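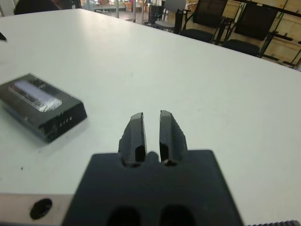 **포른콤(Forncombe) 제본 동호회 · 장비반**

# 스툴릭(Stulik) 탁상 제본 프레스

최종 수정: 2023년 7월 26일

스툴릭은 책을 누르는 기계입니다. 판 두 장 사이에 책을 넣고 손잡이를 돌리면 눌립니다. 설명은 사실상 여기서 끝나는데, 지난 대여 기록을 읽어 보니 조금 더 길게 써야겠다는 생각이 들었습니다.

## 기본 사양

| 항목 | 내용 |
|---|---|
| 최대 판형 | A4 (세로로 넣을 때) |
| 누름판 | 너도밤나무, 안쪽 면 무광 오일 마감 |
| 나사 | 주철, 단일 중앙 나사 |
| 무게 | 14kg |
| 대여 기간 | 7일 |
| 보증금 | 없음. 대신 죄책감 |

무게는 혼자 들 수 있는 정도지만, 계단에서는 생각이 달라집니다. 손잡이를 잡고 들면 나사가 슬슬 풀리면서 아래판이 먼저 내려가려고 합니다. 반드시 받침 쪽을 양손으로 잡으세요. 발가락 보상 규정은 아직 없습니다.

## 무엇에 쓰나

실로 꿰맨 본문의 책등을 잡아 줄 때, 면지를 붙인 뒤 말릴 때, 표지를 씌우고 하룻밤 재울 때 씁니다. 무선제본도 되기는 합니다. 다만 책등에 풀을 듬뿍 바르고 세게 조이면 풀이 본문 사이로 올라와서, 몇 쪽은 영원히 한 장이 됩니다. 그 자리가 결말 부분이면 독자에게 미안한 일이고요.

쓰면 안 되는 곳도 적어 둡니다.

- 두부 물 빼기
- 구겨진 바지 펴기
- 압화 (잎이 마르기 전에 즙이 판에 배어듭니다. 지금 위판에 있는 고사리 무늬는 장식이 아닙니다)

압화를 꼭 하고 싶은 분께는 두꺼운 사전을 권합니다. 사전도 요즘 일이 없어서 반가워할 겁니다.

## 조이는 법

1. 누름판 안쪽을 마른 천으로 닦습니다. 굳은 풀 한 방울이면 표지에 분화구가 생깁니다.
2. 책 위아래에 실리콘지를 한 장씩 댑니다. 왁스지는 열을 받으면 자국이 남으니 여름에는 피하세요.
3. 책을 나사 바로 밑, 가운데에 놓습니다. 한쪽으로 치우치면 판이 기울고, 완성된 책도 평생 그 각도로 삽니다.
4. 손잡이를 돌려 판이 닿을 때까지 내린 다음, 반 바퀴만 더 돌립니다.
5. 그만 돌립니다.

다섯 번째 항목은 실비우 바실리우 씨의 요청으로 넣었습니다. 나사를 두 번이나 갈아 끼운 분이라 발언권이 큽니다. 손잡이에 파이프를 끼워 지렛대로 쓰는 방법이 인터넷에 돌아다니는데, 그 글을 쓴 사람은 우리 프레스를 수리해 주지 않습니다.

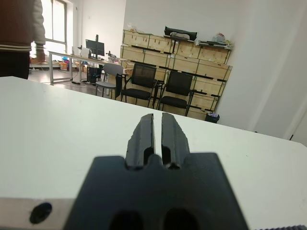

반 바퀴로는 부족해 보여도 참으세요. 종이는 압력보다 시간에 더 잘 설득됩니다. 면지를 붙인 책은 한 시간쯤 지나 한 번 열어서 습기를 빼고, 실리콘지를 새것으로 바꾼 뒤 다시 눌러 밤을 넘깁니다. 중간에 궁금하다고 자꾸 열어 보면 표지가 휘는데, 이 단계에서 휜 표지는 나중에 백과사전 전집을 올려놓아도 고집을 꺾지 않습니다.

## 풀과 천

풀은 플로라리(Florari) 밀풀 가루를 기본으로 비치해 둡니다. 가루 100g에 처음에는 찬물 100ml를 붓고 덩어리가 없어질 때까지 갭니다. 그다음 약한 불에 올려 물을 조금씩 더하면서 묽은 죽처럼 될 때까지 저으면 됩니다. 뜨거운 물부터 부으면 수제비가 됩니다. 맛은 없습니다. 하미 머지웨이... 아니, 헤미 머지웨이 씨가 확인했습니다(이름을 또 틀릴 뻔했네요. 죄송합니다).

쑨 풀은 냉장고에 넣되, 뚜껑에 **풀**이라고 크게 써 주세요. 우리 냉장고에는 요구르트도 삽니다.

책천은 '한(Han)' 면 책천을 씁니다. 뒷면에 종이가 배접되어 있어 풀이 배어 나오지 않고, 모서리를 접을 때도 순한 편입니다. 색은 먹색과 겨자색이 있습니다. 겨자색은 견본첩에서는 근사하고 책이 되면 의견이 갈립니다. 남은 조각은 책갈피로 쓰기 좋으니 서랍에 넣어 두세요. 손톱만 한 조각은 넣지 마세요. 그건 그냥 쓰레기입니다.

## 대여와 반납

신청은 장비반 장부에 이름과 가져갈 날짜를 적는 것으로 끝입니다. 글씨는 남이 읽을 수 있게 써 주세요. 지난번 누군가의 서명은 아직 해독 중이고, 그분의 책도 아직 선반에서 기다리고 있습니다.

기간을 넘길 것 같으면 리나 자베르에게 미리 알려 주세요. 뒤에 기다리는 사람이 없으면 대개 연장됩니다. 11월에는 연장이 안 됩니다. 연말 선물로 수첩을 만들겠다는 사람이 한꺼번에 나타나고, 그중 상당수는 면지가 무엇인지 그때 처음 듣습니다.

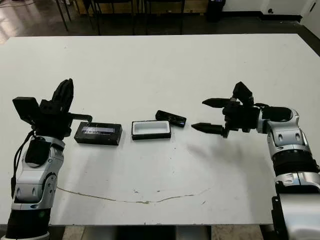
반납할 때는 판을 완전히 조이지 말고 손가락 한 마디쯤 벌려 두세요. 빈 프레스를 꽉 잠가 두면 나무판에 계속 힘이 걸려 조금씩 휩니다. 나사산에 묻은 풀은 미지근한 물에 적신 칫솔로 떼고, 물기를 닦은 다음 기름을 한 방울 바릅니다. 칫솔은 프레스 상자 안에 있습니다. 칫솔의 과거는 묻지 마세요.

부속은 이렇게 돌아와야 합니다.

- 프레스 본체
- 책등용 놋쇠 테두리 판 한 쌍
- 칫솔
- 기름병 (뚜껑 포함. 뚜껑만 따로 돌아온 적도 있습니다)

## 자주 생기는 문제

**손잡이가 뻑뻑합니다.**
십중팔구 마른 풀입니다. 기름부터 붓지 말고 칫솔질부터 하세요. 풀 위에 기름을 바르면 풀과 기름이 둘 다 생깁니다.

**책이 판에 붙었습니다.**
실리콘지를 빼먹으셨군요. 억지로 뜯지 말고 뼈칼을 얇게 밀어 넣어 천천히 떼어 냅니다. 표지는 포기하셔도 판은 살려 주세요.

**책등이 한쪽으로 기울었습니다.**
누르기 전에 본문을 책상에 톡톡 쳐서 맞췄는지 떠올려 보세요. 맞췄는데도 기울었다면 꿰맬 때 실을 한쪽만 세게 당긴 겁니다. 프레스는 이미 있는 성격을 굳혀 줄 뿐입니다.

**더 큰 책을 누르고 싶습니다.**
스툴릭으로는 안 됩니다. 프셰미스와프 잘레프스카 씨가 개인 소장한 대형 프레스가 있지만 차고에서 나오려면 벽을 조금 헐어야 한다고 합니다. 책을 들고 차고로 찾아가는 쪽이 빠릅니다.

고장 신고와 부품 문의는 자라 응가타에게 하세요. 부러진 조각이 있으면 버리지 말고 봉투에 담아 함께 가져오시면 됩니다.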